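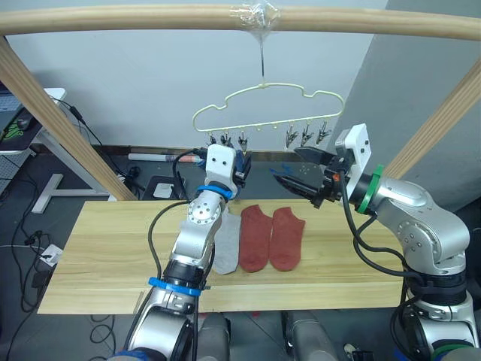 ## A thread on moving into 400 square feet with no dryer

**1.** My new apartment on Quezada Street is 400 square feet. The listing said "laundry nearby." Nearby is a bus ride and a hill.

**2.** So I wash in the sink now, like my grandmother did, except she had a yard and I have a shower rod.

**3.** Clip hangers are the only thing holding this household together. Six clips is three pairs of socks if you give each sock its own clip. I double up. I'm not made of clips.

**4.** Jeans are a commitment. Start Friday night, wear them Sunday, stay away from anyone with a good nose.

**5.** Priced a compact dryer, the Drorex. $595, plus a vent kit, plus a landlord who answers email in April.

**6.** Bautista Troncoso from upstairs swears by rolling everything in a towel and standing on it. Tried it. Decent results – also my downstairs neighbor now knocks.

**7.** Towels themselves: no. I take those to the Lakumach laundromat with a book and 20 quarters and come home with 19 fewer quarters.

**8.** A fan pointed at the rod beats any gadget I've bought. Open the window a crack too, or your bathroom turns into a pond.

**9.** Replies are all telling me to buy wool socks. Wool socks take two days. I own four pairs.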